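Backyard Growers Forum > Fruit Trees > Stone Fruit

Topic: To thin or not to thin? Talk me into it (or out of it)

bradau_hill
Posted August 6, 2021

Hello all, and apologies in advance for the length of this, I've had two cups of tea and the dog is asleep on my feet so I'm not going anywhere.

We moved up to the Bradau place a couple of years back and inherited four old peach trees along the bottom fence. They'd been let go for a long while. The first year we got leaf curl and not much else. I sprayed with copper at the right time the next winter, gave them a decent feed and a hard prune, and that summer they set fruit like you would not believe. I was so chuffed that I couldn't bring myself to take any off. Well, we lost two big branches to the weight, one of them right back to the trunk, and what we did pick was the size of a golf ball and mostly stone.

My neighbour down the road says I should have knocked off more than half when they were little. My mum, who grew peaches her whole life, never thinned a tree and says it's a waste of good fruit. The buds are fattening up again now and I'd like to have a plan before my nerve goes. What do you all do?

cloudy_apple
Hello and welcome! Your neighbour's right, sorry to your mum. I thin to about a hand's width between fruit, when they're the size of the end of my thumb. It feels dreadful while you're doing it and the ground underneath looks like a crime, but the ones left behind really do fill out. Do it in the morning with a hat on and the radio going and it's quite a nice job.

Gayan Chowdhury
I'm going to stick up for Mum here. We've had the same white peach at the back of the house since before the kids were born and I've thinned it maybe twice. Yes, the fruit is smaller. It also tastes better to me, and I get enough to bottle. Last February I put up 47 jars off the one tree, and you can't tell me I'd have got that if I'd thrown half of it on the lawn in spring. If you're growing to show your neighbours, thin. If you're growing to bottle, I wouldn't lose any sleep.

What broke your branches was more likely the pruning. A tree that's been cut hard puts up long whippy growth, and then it fruits way out on the ends. Keep it short and stocky and it'll carry a lot more than you'd think.

cloudy_apple
Gayan, we've had this argument before and I see neither of us has budged! I do agree about the whippy growth. But peeling all those tiny peaches, I couldn't face it. Give me one big one over three little ones any day, there's a lot less fiddling about at the sink.

Gayan Chowdhury
Who said anything about peeling :) Skins on, halved, light syrup. The colour comes out into the syrup and it looks lovely on the shelf.

treltetti_tom
Bit of both from me. I look after 31 trees at Treltetti (not all mine, it's a shared block and some of the owners are away a lot), and I don't have time to go over every one with a ruler. What I do is thin the early varieties hard and leave the late ones mostly alone. The earlies don't have long on the tree to size up, so they need the help. The late ones seem to drop a fair few by themselves around the time the stones harden, and I just take off doubles and anything rubbing on a branch.

Also, props. Any old forked stick or a length of timber with a rag tacked over the top so it doesn't chafe. Put them in before you think you need them. I lost half a good tree one year by deciding it could wait till after lunch.

bradau_hill
Oh this is so helpful, thank you! Tom, how do I tell if mine are early or late? There are no tags on anything. We were picking right through into February if that's any use, and the flesh was yellow and came away from the stone fairly cleanly on two of the trees and not at all on the other two.

treltetti_tom
February up your way I'd call mid to late. The two that cling might be an old canning type. Gayan will be over there with a bucket before you know it.

Gayan Chowdhury
I'll bring jars as well.

siddiqui_rd_plot9
Can I put in a word about water, as everyone always goes straight to thinning? I'm on the Siddiqui Road allotments on very sandy ground and for years I had little dry peaches no matter how many I pulled off. What fixed it was a deep soak every week once the fruit started to swell, and a thick layer of straw kept well back from the trunk. The first summer I did that I weighed everything (I was on my own a lot that year and needed a hobby) and got 60 kilos off two trees. I hadn't thinned any harder than usual. I'm not saying don't thin, just that a thirsty tree won't thank you for it.

cloudy_apple
Good point, and I should have asked about the soil. Bradau_hill, what are you on?

bradau_hill
Red clay, sets like concrete by Christmas. They get the hose when I remember, which, hmm, isn't often enough by the sound of it. Straw I can do, the fellow at Breltness Produce sells spoiled bales cheap.

I think I've got my plan. Two trees thinned properly, two left the way Mum would, water and straw for the lot, and props in early. I'll come back in the new year and tell you how they went, and Mum can have the final say.

cloudy_apple
A proper trial! Do keep the two lots in separate buckets or you'll never sort it out. I'll leave you with a peach to keep your spirits up while you're out there in the wind with the straw.
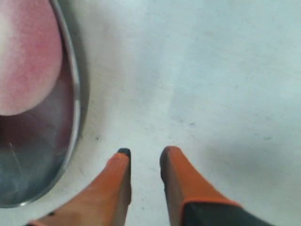

A rosy one in the silver bowl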